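Mesa de preparación Fomar, tablero blanco

Ref. Hutow 60

La mesa Fomar es una mesa de trabajo para quien prepara pedidos de ropa en casa o en un taller pequeño. El tablero es blanco y tiene el borde redondeado, así la manga o la tela no se engancha cuando se dobla la prenda. Se limpia con un paño húmedo y jabón neutro.

Debajo del tablero queda espacio libre para dejar una caja de cartón abierta en el suelo. Muchos de nuestros clientes trabajan de esta manera: la ropa sale de la caja, se dobla arriba y vuelve a otra caja ya lista para el envío.
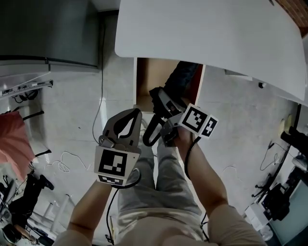
Para prendas oscuras recomendamos el tablero blanco, porque los hilos y las pelusas se ven enseguida. Si usted prefiere otro acabado, por favor consulte con Clutora antes de hacer el pedido.

Datos del producto
Ancho del tablero: 60 pulgadas
Bultos en el envío: 2
Garantía: 2 años
Plazo de entrega: 8 días laborables
Montaje: no incluido

Las cajas de cartón se venden por separado, en la sección Rusu. Los pedidos hechos en agosto pueden tardar más, les pedimos un poco de paciencia.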